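Prurnevell opens demonstration hall in Mudlow where staff teach robots by remote control

PRESS RELEASE
For immediate use

Prurnevell has opened a new hall at its Mudlow site, where trained operators show pairs of robot arms how to handle ordinary kitchenware. The work forms part of the Prellthorpe programme, which is to record 500 demonstrations of each household task it covers. The first task set is the stacking and nesting of bowls and cups.
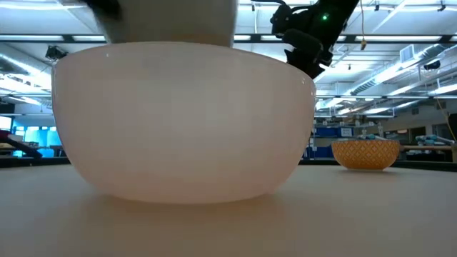
How a demonstration is made

An operator guides both arms by remote control and carries out the task from start to finish. The movements of the arms are stored together with the pictures from the cameras, and the record is later used to train the control software. Each operator completes 5 practice runs before any recording is kept.
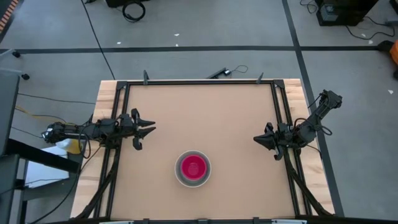 Two arms face each other across the work surface, with a cup nested in a white bowl.

"Stacking a bowl is a simple thing for a person and a demanding one for a machine," said Toshiko Murakami, Director of the Prellthorpe programme. "Our operators are asked to work at a calm and even pace, and to repeat a run whenever they are not satisfied with it."

A total of 402 demonstrations of the bowl task had been accepted by the end of September. A further 107 were set aside after review by Hạnh Dương, Head of Data Quality, and her team.

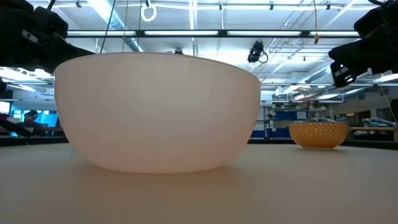 A bowl between the two grippers at the Mudlow hall, seen from table height.

Next steps

Prurnevell will extend the programme to its partner site in Chiba, where Yae Murakami will lead operator training. Training in Mudlow remains the responsibility of Tamer Smadi.

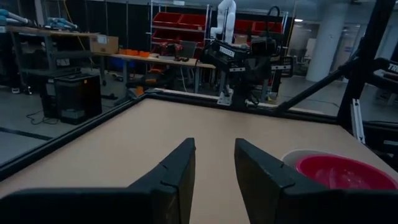

Operator training at both sites will follow the same written course. New operators begin with the view from above the table and then learn to use the view from the gripper itself, in which the two black fingers fill the lower part of the picture and a bowl may be partly hidden behind one of them. They are taught to check a second view before closing the fingers.

Enquiries from the press should be addressed to Aurelia Stöckli, Communications Office, Prurnevell, Mudlow.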